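Treaty Body Moves to Two-Bin Filing, Eventually

The secretariat of the Bullo Convention, the river-sharing treaty signed in 1986 and amended mostly by accident ever since, will cut its standing working groups from 55 to seven by August. Delegates approved the plan on Thursday after a debate that ran past 11 p.m., a good part of it on whether the word "standing" should be defined.

The convention covers navigation, fishing rights and flood warnings along the Bullo and its two main branches. Over the years it has also picked up groups on signage, on the translation of signage, and on relations with the other groups. Some have not met since their founding session. One still has a reserved parking space.
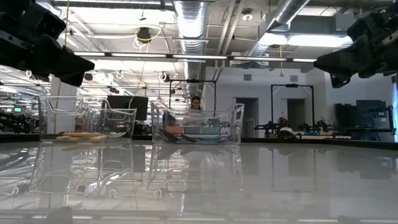 Delegations were split on how to sort the survivors. The Clekier Institute, which was hired to review the treaty's machinery, wanted every group placed under one of two headings, technical or political. Anyone who has seen a pair of clear plastic bins side by side, one with a single tan block lying in it and the other holding something orange, something teal and a dark gray mechanical part, will have a fair idea of how the draft turned out. Technical got flood warnings. Political got the rest, including fish.

Downstream states objected that fish are not political. Upstream states said they plainly were, and asked for this to be recorded in the minutes. It was.

The final text drops the headings and leaves the seven groups in alphabetical order, a solution the review had put in a footnote on page 80. The Dehghan Center for River Law, which follows the talks closely, welcomed the cut but noted that the convention has no procedure for closing a working group. One will have to be drafted.

A temporary working group has been set up to do that. It will hold its first meeting at the secretariat's offices in Allano, and its members have asked for more time to settle the agenda. The parking space is under review.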